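Can a machine do the boring jobs yet? (flat-pack, laundry, the lot)

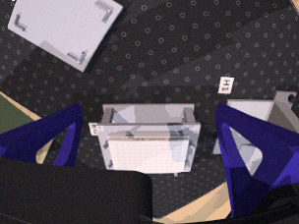

Post 1 — tumik_dan
Starting this because the flat-pack question came up again in the workshop thread and the mods asked us to take it elsewhere. The picture is a simulated one, a box-shaped thing on a dotted carpet with the gripper either side of it and a flat panel with corner brackets off to the left. It is the sort of job I mean. Small parts, a panel, brackets, a floor.

My question is a simple one. Leaving aside the adverts, is there any chore at home or on a small shop floor that you would hand over today and walk away from? I don't mean a dishwasher. I mean something with arms.

Post 2 — Holard_Rd
No.

Longer answer: I run a small joinery shop and we looked at an arm for loading the edge sander. The arm was fine. Getting it to cope with panels that come off the saw in slightly different stacks was where the money went. We were quoted 4000 for the fixture alone, before anyone had plugged anything in. I bought a better trolley.

Post 3 — Agnese Vītola
I think "walk away from" is a hard test. I wouldn't walk away from a new apprentice either for the first few months.

I work on assembly cells, so I am not neutral. Machines are good at putting a known part in a known place. They are getting better at a known part in an unknown place. What they are still poor at is noticing that something has gone slightly wrong. A bracket goes on a bit skewed, the next panel won't seat, and the arm keeps pushing. A person feels that in their fingers straight away.

Post 4 — mossfoot
Simulation pictures don't tell us much though, do they? Everything behaves in a simulation. The carpet never rucks up and the screws are all in the bag.

Post 5 — Haoran Fan
mossfoot, that's a bit unfair. You can put as much mess into a simulation as you like. Change the lighting, move the parts, make the floor slippery, do it thousands of times overnight. You can't do that in a real sitting room without breaking a lot of furniture.

Where I agree with you is on contact. Two stiff parts meeting at a slight angle is hard to model well, and that is most of what flat-pack is. Dowels, cam locks, back panels sliding in grooves. I have seen things do it nicely on screen and then jam on the bench at the first attempt.

Post 6 — Holard_Rd
"Jam on the bench at the first attempt" is my point. I haven't got time for the second attempt.

Post 7 — kettle_on
Can I bring it back to the house? My mother is 74 and she doesn't want furniture built. She wants somebody to pick things up off the floor. Socks, post, the remote, whatever the dog has had. If a machine on wheels could do that slowly and not run into her, I would pay for it. It doesn't have to be clever.

Post 8 — tumik_dan
That's a better example than mine. Has anyone got one that does it?

Post 9 — mossfoot
I had a go with a Koppel at a trade day in February. It's a low base with one arm. It picked up a tea towel and a plastic cup and put them in a tub. It took two tries at the towel. Then someone put an envelope down flat on the lino and it couldn't get under the edge at all. The chap gave it a good few minutes and then moved on to the next visitor.

Post 10 — Agnese Vītola
Flat things on a flat floor are a well-known nuisance. We slide them to an edge first if there is one. On a floor there isn't one. Suction works on an envelope and then doesn't work on a sock, so you end up with two tools and a way of swapping them, and the price goes up again.

Carpet helps a little with stiff things because the fingertips can sink in next to the part. It doesn't help with paper.

Post 11 — kettle_on
So post is out. Socks might be in. She would still take that.

Post 12 — Holard_Rd
A litter picker costs next to nothing.

Post 13 — kettle_on
She has one. She can't squeeze it any more.

Post 14 — Holard_Rd
Fair enough. I withdraw that.

Post 15 — Haoran Fan
I think we are mixing up two things in this thread. In a shop, the machine has to beat a paid person on speed, or at least run when the person has gone home. In a house it often only has to beat the job not being done. A thing that takes 40 seconds over each sock is useless to Holard_Rd and might be quite useful to kettle_on's mother.

By that measure I would say tidying is closer than furniture. Assembly has an order to it, and if step four is wrong you find out at step nine. A sock dropped short of the basket can just be picked up again.

Post 16 — mossfoot
Until it picks up her glasses with the same grip.

Post 17 — Agnese Vītola
Force limits deal with some of that. Not all of it. I wouldn't promise anyone their glasses.

On shop floors, by the way, there is work I would hand over now. Taking finished parts off a machine and putting them in a tray, same part all shift. We have a cell at Wukbridge doing that and it's left alone for hours. It is very dull, and the people who used to do it are on setting-up instead. It needed its trays remade so every part sits the same way up — that was most of the work.

Post 18 — Holard_Rd
That's a long run of the same part. I do some 2 of everything.

Post 19 — Agnese Vītola
Then I'd keep the trolley.

Post 20 — tumik_dan
Right, so where I've got to is: repeated unloading yes, socks maybe, envelopes no, wardrobes not yet. I'd still like to hear from anyone who has let an arm loose on real flat-pack at home, even if it only did one drawer. kettle_on, if you do trial something, please post how it gets on with the dog.

Post 21 — kettle_on
Will do. I'm at hers on Sunday and I'll measure the hall. I have a feeling the doorways are going to be the next problem.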